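Home Clothing Care and Storage Project
Progress report to the Lopes Fund
Reporting period: second quarter of the grant year, ending October
Grant reference: 2631
Submitted by: Kálmán Pap, Project Lead, Derkamness Household Support Service

1. Purpose of this report

This report sets out the work carried out under the above grant during the second quarter, the changes made to the original plan, and the activities proposed for the next quarter. It should be read together with the opening report, which describes the service and the referral process in full.

2. Background

The project assists tenants in the Stonisside area who have asked for help with the care and storage of clothing at home. Most referrals come from the tenancy support team at Trondeo Housing. The usual difficulty is lack of drawer and closet space, often combined with reduced strength or mobility, so that clean clothing remains in bags or on chairs and is washed again before it has been worn. The grant pays for staff time, storage supplies and printed guidance.

3. Work completed

Home visits. Visits were made to 7 households during the quarter. Each household received an initial visit to agree on priorities and at least one working visit, during which clothing was sorted and put away with the tenant present. In 5 of these households the agreed work is finished. The remaining 2 will be carried into the next quarter at the tenants' request.

Sorting method. Staff continue to use the bed as the main work surface. The bed is made first with a clean sheet, and items are brought to it one category at a time. Knitwear is handled before other categories, as it takes up the most space and is the category tenants most often report as difficult to store. We have stopped using the folding table supplied at the start of the grant. It was too narrow for adult sweaters and was awkward to carry up stairs.

Folding of knitwear. The opening report proposed that sweaters be rolled. This was tried in the first quarter and has been dropped. Rolled sweaters came undone when a drawer was opened, and several tenants found them hard to tell apart. Staff now fold the sides and sleeves in toward the body so that the garment has a straight edge, and then fold once more to suit the depth of the shelf or drawer. Heavy ribbed cuffs are laid flat before the last fold. Where they are left bunched, the stack leans and the upper items slide off.

Lint and general condition. Knitwear is checked for lint, pulled threads and moth damage before it is stored. Lint is removed with a clothing brush. Adhesive rollers were purchased in the first quarter but are no longer recommended for fuzzy knits, and the unused stock has been kept for coats. Items needing repair are placed in a separate bag and listed on the visit sheet.

Printed guidance. The draft folding card has been revised following comments from tenants. The text is larger, and the section on sleeves has been rewritten. A version with more photographs has been requested by Trondeo Housing and is in preparation.

4. Matters arising

Two points are brought to the Fund's attention.

First, working visits are taking longer than planned. The original schedule allowed one morning per household. In practice a second visit is needed wherever seasonal clothing has been stored together – this was the case in most of the homes visited. The additional hours have been met from the travel budget, which was underspent, and no increase in the grant is requested.

Second, the shelf dividers ordered for the project did not fit the closets installed in the older Stonisside buildings. The supplier has agreed to exchange them for a shallower model. Delivery is expected early in the next quarter, and the two open households have been told of the delay.

5. Expenditure

Spending on staff time and supplies is within the approved budget. A full statement, including the transfer from travel described in section 4, is provided separately by the finance office.

6. Plans for the next quarter

The service will complete the two open households, fit the replacement dividers and issue the final folding card. A short group session on winter clothing will be held on a Wednesday at the Stonisside community room, subject to confirmation of the booking. We would welcome a representative of the Fund at that session.

Follow-up calls will be made to all completed households to ask whether the storage arrangements are still in use. Results will be included in the next report, along with any changes to the folding method that tenants suggest.

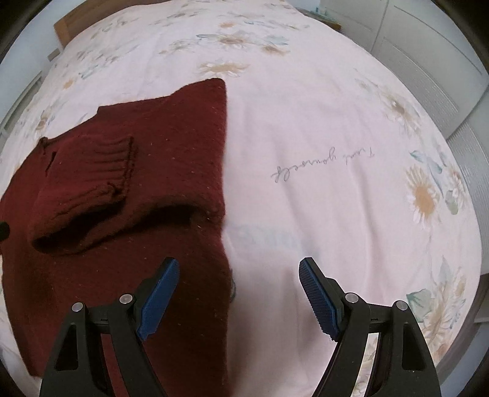
Dark red knitted sweater with ribbed cuff, folded to a straight edge on a floral sheet.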